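Clastwood Distribution Area: leakage reduction, progress report to the funding board

Period covered: spring and summer, to the end of September

Status

The work is on budget and behind programme. The logging stage is complete. Mains replacement is complete on the eastern side of the area and has not started on the western side, where the highway permit was refused in July and resubmitted in August. A decision is expected in October. If the permit is granted in its present form, the western length can be laid before the winter embargo on road openings. If it is refused again, the work moves to spring and the unspent part of the grant will need to be carried over. A request to that effect has been drafted and is held back until the decision is known.

Background

Clastwood is fed by gravity from the service reservoir at Clarkness. There is no pumping in normal operation. The pipes are mostly cast iron with run lead joints, with later additions in asbestos cement and plastic. Night flow into the area had risen each winter without falling back to its earlier level in the following summer, and this was the basis of the application. Burst repairs over the same period were not unusual in number, which suggested that the loss was spread over many small leaks at joints and fittings.

Logging

A total of 93 acoustic loggers of the Postis type were fitted to valves and hydrants. They record noise on the pipe wall during the small hours, when demand is lowest, and the readings are collected by a van driving the area on a Monday. The spacing is closer on iron pipe than on plastic, where sound does not carry as far.

Two loggers were lost when a verge was regraded and have been replaced from spares. Several others gave high readings that were traced to a pressure reducing valve, and these were moved to the next hydrant along. After the move the readings on that street dropped to the background level and have stayed there.

Leaks were pinpointed by correlation between pairs of loggers and confirmed by ground microphone before any excavation. Dry holes were fewer than allowed for in the estimate. The saving has been left in the contingency line.

Most of the leaks found were on communication pipes, at the ferrule or at the boundary stop tap. A smaller group was on the lead joints of the old main beside the railway. The joints there had been disturbed by a later gas trench which runs close alongside, and recaulking was judged to be poor value. That section was added to the replacement list.

Mains replacement

The contractor, Janssen, has laid 3,100 metres of new polyethylene main on the eastern side. Most of it went in by slip lining through the old iron. Open cut was used at the junctions and on the hill, where the old pipe was found to be a smaller bore than the records show. The records have been corrected.

All new lengths passed the pressure test. One length failed its first water quality sample and was flushed, disinfected again and resampled, with a clear result. Customers on that length remained on the old main throughout.

Service transfers took longer than planned. In the older terraces one supply often feeds a row of houses through the back gardens, and each household has to agree before the supply can be separated. Letters were sent out first, followed by visits in the evening. Where agreement could not be reached the shared supply was reconnected as it stood, and the addresses are listed in the annex.

Reinstatement is permanent on all streets except the station approach, which has a temporary surface. The highway authority wishes to resurface the whole width there and has asked us to wait.

Pressure

The outlet setting at the Clarkness valve was lowered in two steps at night. Complaints of poor pressure were received after the second step, all from the upper end of the hill, and the setting was raised part of the way back. A time-controlled profile is now in use, with the lower setting applied overnight only. Night flow has fallen since the change. The effect of pressure cannot yet be separated from the effect of the repairs, and no saving is claimed against either in this report. A step test is planned for that purpose once the western permit is settled.

Expenditure

Spending on pipe and fittings is complete for the eastern side. Traffic management cost more than estimated, chiefly on account of the temporary lights at the station approach. The overspend is covered by the saving on excavation. No transfer between budget heads is requested.

Matters for the board

The board is asked to note the position on the western permit and to confirm that carry-over would be acceptable in principle. It is also asked whether the loggers should remain in place after the grant period. 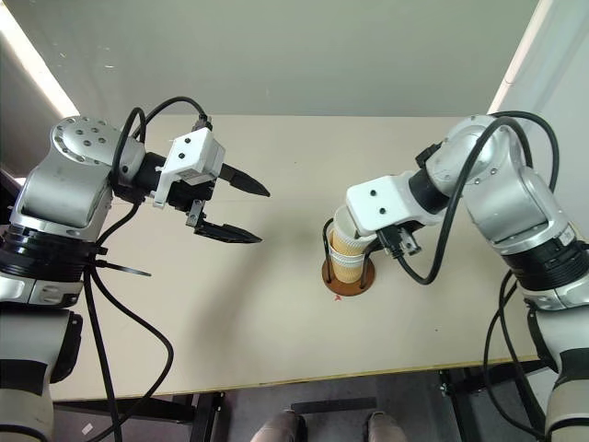
Leaving them in would cost little beyond batteries and the weekly drive, and would show early whether night flow begins to rise again. Removing them would release the units for use in another area. Our preference is to keep them in place through one full winter and review the matter in spring. The next report will cover the permit decision, the step test and the final reinstatement at the station approach.

Comments

hilltop_resident
Pressure is better than it was in August but the shower is still weak first thing. What time does the night setting come off?

Reply from project team
It comes off before the morning peak. Please ring the number on your letter and we will fit a recorder at your stop tap.

terrace end
We never had a letter about the shared pipe. Next door did. Can someone check the list?

Anon
Any date for taking the temporary lights away by the station? Queue was back to the bridge again on Monday.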